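3.2 Household sample and record keeping

The survey covered 476 households in two districts of Skestmont, the older terraced streets of Nolgate and the newer estate at Skera. Both districts are served by the same water main and fall under the same waste collection timetable, so differences in dishwashing habits cannot be put down to supply or to tariff. Households were asked to keep a washing-up diary for 40 days. Each entry gave the meal, the number of people who ate, the method of washing (by hand under a running tap, by hand in a filled bowl, or by machine) and the time at which washing began. Water use was read from a sub-meter fitted to the kitchen cold feed and, where the plumbing allowed it, to the hot feed as well.

Diaries were returned on paper. Entries that gave no method were kept in the totals for meals but left out of every comparison between methods. Where a household recorded a machine load without saying which meals it covered, the load was shared equally among all meals since the previous load. This rule is crude, and it tends to flatten the difference between breakfast and the evening meal in homes with a machine. We tested a second rule, in which the load was shared by the number of people present, and the ranking of the methods did not change.

3.3 Defining a place setting

Earlier work on domestic washing-up has used several units, among them the item, the rack and the standard load. None of these suits a diary study. Items differ too much in size, and racks and loads mean little to people who wash by hand. We therefore report water use per place setting, where a place setting is the set of articles laid for one person at one meal. Serving dishes, pans and chopping boards are recorded separately as shared articles and are treated in section 3.5.

The difficulty is that a place setting is not the same thing in every home or at every meal. In the pilot, which ran in January with 60 households, the articles laid for one person at the evening meal ranged from a single bowl and spoon to two plates, a side plate, a glass and four pieces of cutlery. An average across such settings hides a good deal. We dealt with this by giving each article a weight according to the area of its surface that comes into contact with food. A flat plate is given a weight of 1, and the other articles are expressed as parts of that. Depth matters as well as width: a wide-rimmed plate with a hollow centre holds sauce and needs more rinsing than a flat plate of the same width, and it is weighted as a bowl.

Cutlery was weighted by the piece, with no allowance for the material of the handle. This choice needs a short defence. Wooden-handled knives are often kept out of the machine and washed by hand even in homes where everything else goes in the rack. In the diaries such pieces appear as a separate hand wash, usually of one or two articles, and the water used for them is high for their weight. If the handle were allowed for in the weighting, the extra water would vanish into the unit, and a real feature of household practice would be lost. We preferred to leave it in the results, where it can be seen.

Placemats, tablecloths and paper coverings were left out of the unit altogether. A wipe-clean mat uses very little water and was rarely mentioned in the diaries, while cloth mats go to the laundry and fall outside the kitchen meter. Figure 4 shows one person's place on a table with a paper covering; the plate and the knife enter the unit, and the mat and the paper do not. 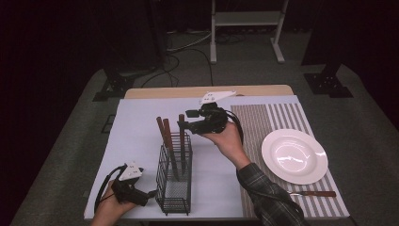
Figure 4. Plate and table knife on a striped placemat, with a wire-mesh utensil holder standing on the paper covering.

Storage of cutlery between meals raised a further question. In homes where cutlery stands in an open holder and not in a closed drawer, pieces may be rinsed before use as well as after it. The diary had no column for this, and the pilot households who mentioned it did so in the margin. For the main survey we added a tick box for rinsing before the meal. It was ticked in too few entries to support a separate analysis, and we suspect that it was often forgotten - a rinse of a few seconds is hardly noticed by the person doing it.

3.4 Meter readings and matching

Sub-meter readings were logged at one-minute steps and matched to the diary by start time. A draw was assigned to washing-up if it began within ten minutes of the time written down and lasted for at least twenty seconds. Shorter draws were taken to be drinking, hand washing or the filling of a kettle. After matching, 3223 washing events remained in which the meter and the diary agreed on both time and method. Events in which the diary recorded a bowl wash but the meter showed a steady flow of more than five minutes were set aside and checked by telephone. Most proved to be a bowl wash followed by rinsing under the tap, and these were placed in a class of their own.

The logger made by Sorrentino and used in the Skera homes rounds down to the nearest tenth of a litre, while the one used in Nolgate does not round. The effect on a single event is small, but it always acts in the same direction. A correction of half a step was added to each Skera reading before the two districts were pooled. Results with and without the correction are given side by side in the appendix, and they differ only in the second decimal place.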